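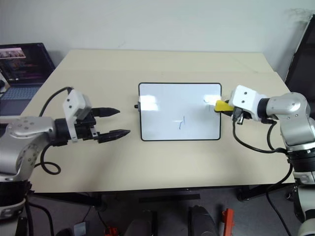 Zatach 2 gets better at two-handed jobs

The team at Pustero has put out version 2 of Zatach, its motion planning software for pairs of robot arms, and there is plenty in it to be happy about!

The big change is in how the two arms share their work. Until now Zatach planned one arm first and then fitted the other around it, so the second arm often ended up taking the long way round. The new planner works out both paths together and checks them against each other 16 times a second. If a board slides a little on the table, both arms get a fresh path — no stopping, no going back to the start.

Whiteboard tasks have been the main testing ground at the Bruvmont lab, and they're a lovely choice. A board is light and flat, it moves when you press on it, and shiny patches on the surface can fool the vision software. Zatach 2 now marks glare as "don't know" and leaves it out when looking for pen strokes, which should please anyone who has tried to track a thin line under ceiling lights.

There's also a replay tool called Bogdan, which lets you step back through a run and see what each arm was planning at any moment. It keeps the last 5 minutes by default, and you can change that in the settings.

Existing users can load their old task files as they are. Gripper settings need to be entered again.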